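Hand-Held Gripper Pair for Recording Packing Tasks
Project report, spring term
Sze-wing Tsang
Submitted Feb 3, 2026

What I set out to build

My project was a pair of hand-held grippers that a person squeezes like big barbecue tongs, so that the motions can later be played back on a robot arm. I called the pair Larix, after the tree, and the logging program that runs on my laptop is called Gritama. I started in December with a pile of printed parts that fit together badly, and I'm handing this in with two grippers that open, close and record when I ask them to.

The original plan was one gripper. My advisor read my proposal and wrote "how will it open a bag?" in the margin, and that was the end of the one-gripper plan. You need one hand to hold and one to pull. So I doubled everything - parts list, wiring, print time - and tried not to think about the calendar.

I did most of the printing at Flutwood, the shared workshop down the hill from campus. Members get the printers by the hour and I am a slow learner, so I spent more there than I'd like to admit. Assembly, wiring and all the recordings happened at home.

The fingers

Each finger is a tall tapered arch, printed in black, with a triangle cut out of the middle. The first version was solid and it was awful! It took forever to print, it was heavy at the tip, and after ten minutes of practice my wrist was complaining. Cutting out the triangle fixed most of that. I was worried the finger would get floppy, and it does flex a little if you squeeze hard on something that won't give, but I've come to like it. A bit of flex warns your hand that you're squeezing too much.

The pads took longer than the fingers. I wanted something with ribs, because smooth pads let plastic wrappers slide straight out. My first pads were cast too soft and the ribs folded over. The second batch was too hard and might as well have been more plastic. The third batch is the blue one and it's what I kept. They're angled inward, so the tips meet first and the rest of the pad closes behind them. For thin stuff like the edge of a bag, that angle matters more than the ribs do.

Bolts come in through the upper corners of the fingers. I had glued the first pair (don't) and then had to saw them apart to change a pad.

Wiring and the logger

There's a small position sensor at the hinge of each gripper that reads how far the jaws are open. Both sensors go to one board, and the board talks to Gritama over USB. I tried wireless for a week. It dropped readings whenever I turned my back to the laptop, so I went back to a cable and taped it to my sleeve.

Calibration is simple. Close the jaws all the way, press the key, open them all the way, press the key again. The fully closed reading on the right gripper is 231 and fully open is 709, and those have stayed put ever since I replaced the bracket. Before the new bracket they wandered all over the place and I blamed the software for days. It was a loose screw.

Gritama writes one file per recording with the opening of each gripper and a time stamp. I named each file after the thing I was handling, and by the second evening I had four files called "towel". The names now get a number added automatically.

Recording sessions

For the task I picked unpacking and repacking a box of everyday things. I used an open cardboard box with a low front, filled it with household items and worked on top of the bed, since my desk was covered in tools. I wanted a mix of soft things, slippery things and things inside other things: cotton swabs in their plastic pack, wet wipes, a towel, a toy in a zip-top bag. A soft surface under the box turned out fine for my knees and less fine for the box, which slides on fleece if you pull sideways.

A session was up to 50 recordings, and I stopped earlier whenever my grip got tired. Tired recordings are bad recordings. The jaws start drifting half closed while you think they're open, and then you spend the evening deleting files. 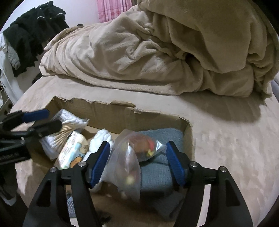
Can two of these grippers work inside one small box without getting in each other's way?
They can, if they come in from different sides. I bring one straight down over the middle and keep the other low at a corner, and I move only one of them at a time whenever the jaws are close together.

The zip-top bag was the item I dreaded most. It's shiny, it crumples, and the jaws can have hold of plastic without having hold of anything inside it. What worked best was pinching the bag near the top and lifting slowly. Grabbing lower down, around the toy, felt safer but the bag twisted almost every time. I wish I'd written down more about that as I went along, because by the end I was doing it without thinking and had trouble explaining it in this report.

The towel was easy to grab and hard to put back. It never wanted to fold the same way twice, so I changed the goal from "folded" to "inside the box" and moved on with my life.

What went wrong

The cheap springs. I bought the return springs from Hung, the little hardware place by the bus station, and picked the light ones because they felt nice in the store. They stretched out. The stiffer ones are less pleasant but the jaws come back fully open, and that matters for the readings.

The board also restarted in the middle of a session, twice, and I lost both files. Gritama now saves every few seconds. I should have done that from the start - it was four lines of code.

Where it stands

After throwing out the tired ones and the ones with dropped readings, I have 1,562 usable recordings. I haven't played any of them back on an arm yet. The lab arm is booked until after this report is due, so that part goes in the second half of the project, along with a trigger handle that fits smaller hands. Mine are small, and I somehow designed the handle for my brother's.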